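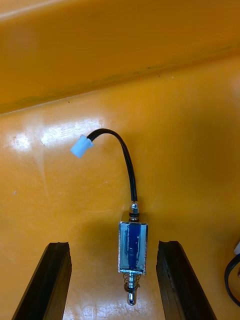

Fig. 1. Push-pull solenoid in the tray, fingers open.

Automation Lab, Unit 4: Missed Grips and Wire Damage
Handout, March 30, 2023

Read before the lab session. The case is from the Ramanauskas cell.

The cell was picking small parts on cables. On pick 422 the left finger closed on a cable near the connector and the arm lifted. The connector pulled off its wires. The controller logged a good grip and kept going. An operator hit the stop four picks later.

Causes found:
Grip check used finger gap only. A cable bundle and a solenoid frame can give a close reading.
Glare on glossy plastic shifted the vision estimate.
No force limit on the lift.

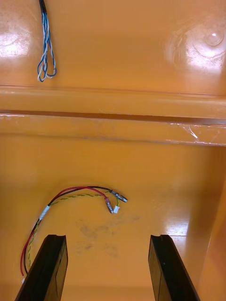
Fig. 2. Wire harness on the enclosure floor. Note the crimp terminals and the small white connector.

Loose wire is the harder case. It has no fixed shape, so a stored grip pose is of little use. Pick on the body of a part where it has one. For a harness, grip the taped section and keep off the terminals.

Before reaching into the cell: press stop, wait for the arm to settle, lock out. Pausing the program does not count as a stop.

For next time: write a lift check that would have caught pick 422. One page.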